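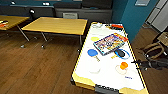 Tabletop gaming is any game you play sitting around a table, and I've been hooked since I was a kid. Boards, cards, dice, it all counts! I'd put the paddle sports next door, though plenty of game rooms mix them – a blue table tennis paddle lying beside a colorful game box looks perfectly normal to me. My own shelf holds over 28 games.

Most groups I know start with something light like Grita, which takes ten minutes to learn, and then move on to Skedska (longer, meaner, lots of trading).

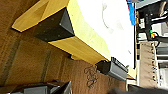

Skedska came from Attila Simon, who printed 500 copies one January and sold 409 of them by mail. Mine is missing a die and I still play it.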